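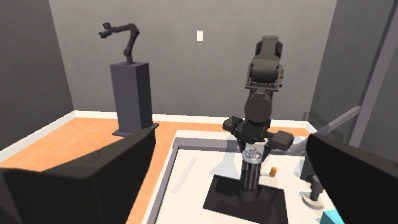

Workbench Tips for People Who Share a Garage With a Car

Posted in: Workshop, Storage, Small Spaces
Filed under things I learned the slow way

My garage is 19 feet deep. My car takes up most of that, the water heater takes its share without asking, and what remains is a strip along the back wall where I repair chairs, sharpen knives, and look for the tape measure. I've kept a bench in that strip through two cars and one very large freezer, and people at the hardware store have started asking me questions as if I know something. What I know is below. It's in no particular order, same as the garage.

The height of the thing

Most benches are too low. Kitchen counters are too low as well, but you only find that out at Thanksgiving. Stand up straight in the shoes you work in, let your arms hang, and have someone measure from the floor to the crease of your wrist. Start there. If you do a lot of hand planing, drop an inch or two so you can lean on the work. If you mostly do small fiddly jobs like clocks or fishing reels or the hinge on somebody's glasses, go up, way up, nearly to the bottom of your ribs. My own bench is a compromise between the two and so it's wrong for everything, but I've gotten used to it.

If you already own a low bench, put blocks under the legs. Drill a shallow pocket in each block so the leg sits down inside it. A bench that walks off its blocks while you're chiseling will improve your vocabulary and nothing else.

Stop the wobble before you buy anything

Garage floors slope toward the door. They're supposed to. Your bench doesn't know that. Cedar shims from the lumber aisle cost next to nothing and come in a bundle that will outlive you. Tap one in, snap off the extra, and put a dab of construction adhesive on it if the bench is staying put. Folded cardboard works until the first damp week in spring.

If it still racks side to side, the trouble is the legs and you need a diagonal brace or a sheet of plywood screwed across the back. I put off doing this for years. It took me less time than lunch.

Screws in jars

I have been given a great deal of advice about screws, most of it by my neighbor, Tshepo Makhubela, who keeps his in a cabinet with 144 little drawers, every one labeled with a label maker. It's a lovely thing to look at. He opens it for guests.

I use jars. Peanut butter jars, plastic, washed until they stop smelling like lunch, which takes longer than you think. Wood screws go in by length and I don't sort any finer than that. Machine screws get one jar per thread size. Everything else goes in the jar marked OTHER, and that's the one I open most.

Tape one of the screws to the outside of the lid. You'll never have to read your own handwriting again.

Skip the trick where you screw the lids to the underside of a shelf. I did it. It looks terrific, and then you unscrew one with a tired wrist and drop a pound of drywall screws into your shoe.

Rust

A garage is an outdoor room with a rumor of a door. Anything made of steel will go orange unless you do something about it.

For tools you use weekly: wipe them with a rag that has a little paste wax on it. Keep the rag in a closed tin. For tools you use twice a year, a light coat of oil and a closed drawer. For the tool you inherited and never use, either hang it on the wall and call it decor or give it to someone with a nicer garage.

If it's orange already, soak it in plain white vinegar overnight. Check it in the morning and don't leave it for the weekend, or you'll come back to a smaller tool. Scrub with a brass brush, rinse, then dunk it in water with a spoonful of baking soda stirred in. Dry it right away with a hair dryer. Ask first whose hair dryer it is. Then oil it. Vinegar takes the blue off and leaves a dull gray, so don't do this to anything you plan on selling to a collector.

Take off wooden handles before soaking. Take off your wedding ring too, it'll smell like salad.

A word on glue

Yellow wood glue keeps for a year or two if it doesn't freeze. Mine freezes. I bring it indoors in the fall and it spends the winter under the bathroom sink next to the drain cleaner, and so far everyone has been careful.

Once it comes out of the bottle stringy or lumpy, throw it out. You can't stir it back to life. Write the month you opened it on the bottle with a marker. My current one says June and I didn't write the year, so it could be any June.

Super glue lasts longest unopened in the freezer, in a bag, away from the popsicles. Once it's open, keep it in a jar with one of those little packets that come in shoe boxes, and let it warm to room temperature before you unscrew the cap.

Wet rag within reach before you start. Always. Dried squeeze-out will show up under stain as a pale blotch exactly where the eye goes first.

Sandpaper

Store it flat with a board on top or it curls up like a potato chip. I keep the sheets in an old accordion file, one grit to a pocket, and the pocket for taxes holds the 600. I use that one for knocking the fuzz off a finish between coats and for nothing else. You can sand all day with it on bare pine and end up with shiny pine that still has a dent in it.

To cut a sheet without wrecking your good scissors, screw a hacksaw blade along the edge of the bench, teeth out, with a washer behind each end. Slide the paper under, pull down, done. Put a strip of tape over the teeth when you aren't using it. I have a scar on my hip that will back me up on this.

When a sanding belt clogs, run one of those big rubber cleaning sticks across it. An old pale rubber shoe sole does the same job.

Light

One bulb in the middle of the ceiling puts your own shadow exactly where you're trying to see the pencil line. Get light coming from two sides. I've got a long fixture over the front edge of the bench and a clamp lamp on the left that I drag around. If you're right-handed, put the lamp on the left. Left-handed folks can work out the rest, they've had practice.

For checking a finish, turn everything off except one lamp held low, nearly flat to the surface. Every scratch will jump out at you. Don't do this after nine at night or you'll be up until one.

The extension cord

Buy one good heavy one and throw out the skinny brown one that came with the house. A long thin cord starves a saw, and the motor gets hot and sulky. Keep the good one coiled over-under. I can't explain over-under in print and I've never seen anyone who could. Find somebody who has worked backstage at a theater and bring them a sandwich.

Hang cords on a wide hook. A nail puts a kink in them.

Things I'd keep off the bench

Coffee. The mail. Anybody's bicycle. A radio with an antenna long enough to meet your eye. Any project that has been "waiting on a part" since before the last oil change. I gave myself a shelf for those, one shelf, and when it fills up something has to get fixed or go to the curb. There's a toaster up there at the moment and it's on thin ice.

A flat surface in a house draws junk the way a porch light draws moths, and a bench is worse because it's already a little dirty and people figure it doesn't mind. I tip a sheet of plywood up on the bench at a slant when I'm done for the day. Nothing will stay on it. My family thinks I'm protecting the wood.

Sweeping up

Sweep from the bench toward the big door, then out. If you've dropped something tiny, stop moving your feet. Put a piece of old pantyhose over the vacuum hose, hold it with a rubber band, and vacuum the floor in strips. The spring or screw or earring will be stuck to the nylon when you lift it. For steel bits, a magnet inside a sandwich bag. Turn the bag inside out over the trash and the filings drop off. Without the bag you own a fuzzy magnet for life.

Rags with oil-based finish on them should be spread out flat outdoors, away from the house, until they're dry and stiff. Don't wad them up in the can. They heat up all by themselves and they can catch fire. I make jokes about most things in the garage but I don't make any about that one.

Five minutes

Set a kitchen timer for 5 minutes when you think you're finished and spend it putting things back. It's just long enough to do the hammer, the squares, the drill and its charger, and one loop of the floor. When it dings, go in and eat. I've tried ten minutes and I start reorganizing.

Reader mail

Several of you wrote in about last month's piece on squeaky drawers. Yes, candle wax works. Yes, so does bar soap, though it can pull damp and get gummy in a humid summer. To the gentleman who used bacon grease, I'd like to hear how that's going, and whether you have a dog.

Next month: gutters, and why I'm no longer allowed on the tall ladder.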